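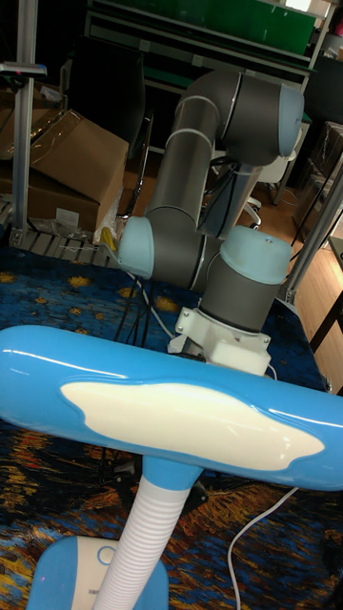
Blue desk lamp, front and center.

My brother-in-law sent me another article about getting up at 5 a.m. He means well. He has been getting up at 5 a.m. since May and would like the rest of the family to know it.

The article says that people who rise early are more productive, earn more, and have lower stress. I read it twice looking for where any of this came from. There was a link, and the link went to another article, and that one linked to a survey of 39 people who had all paid for a course on getting up early. I would also tell you it was working if I had paid for the course.

I tried it anyway. I don't like complaining about things I haven't tried, although I'll do it in a pinch. I gave it 11 days, which was supposed to be a month. The first few mornings were fine and even a little exciting. The house was dark, the coffee tasted better, I answered email from people who must have wondered what was wrong with me. I got a lot done before eight. Then at two in the afternoon I read the same paragraph of a contract over and over and could not have told you who was buying what from whom.

So I started writing down what I finished each day and at what time. I know that isn't science. But when I added up the hours at the end they came out the same as my normal weeks, except moved over. I had two good hours at the front and I paid for them with two bad ones after lunch. My evenings were gone too. I missed dinner with Narayanan Mudaliar, who was in town for one night, on account of being asleep on the couch in my shoes.

What bothers me is how the advice protects itself. If it works, great, it works. If it doesn't, you didn't go to bed early enough, or you looked at your phone, or you need to give it 60 days. I asked my brother-in-law what result would convince him it wasn't helping and he said that was a negative way to look at it. Okay. I thought it was the only way to look at it.

Zhuoran Lu, who I used to share an office with, has a theory that the whole genre is written by people whose kids have moved out. She gets up at five because there is a toddler standing on her. She would like to know when the higher earnings start.

There is an app, of course. It's called Flusia and it gives you a score every morning. I had a 2 on a day I felt terrific and an 88 on the day of the contract. When I wrote to ask how the score was figured I got a nice reply saying it was based on many factors. I wrote back asking for one of them. That was before Christmas.

A few people will tell me that they really are morning people. I believe you. I think you were morning people already, and somebody came along and told you it was a virtue, and that must have felt nice. Nobody writes articles congratulating me on how sharp I am at 10:30 at night. I've fixed more things at that hour than I ever did at dawn, with one good lamp on and the phone in another room.

The phone part I'm keeping, by the way. I was ready to be snotty about that too, but leaving it in the kitchen overnight did seem to help me fall asleep faster. Or I was just tired from getting up at five. I'd have to do it again without the early alarm to know, and I've been at that for a week now with nothing to report except that I bought a regular alarm clock and its tick is louder than I'd like.

Zhiqiang Bai asked in the comments last time whether I'd look at cold showers next. I've read the first two articles he sent. One of them cites the other. I'm not promising anything, and I'm certainly not doing it in winter.

My brother-in-law, for the record, took a nap at my mother's birthday. He calls it a recovery block.

Last updated: Jan 31, 2019

Recent posts
The standing desk, one year later
Does anybody finish these reading challenges?
Eight glasses of water, says who
I canceled my meal kit and they sent three more
Zihan Xie's bread is good and I still don't believe in the starter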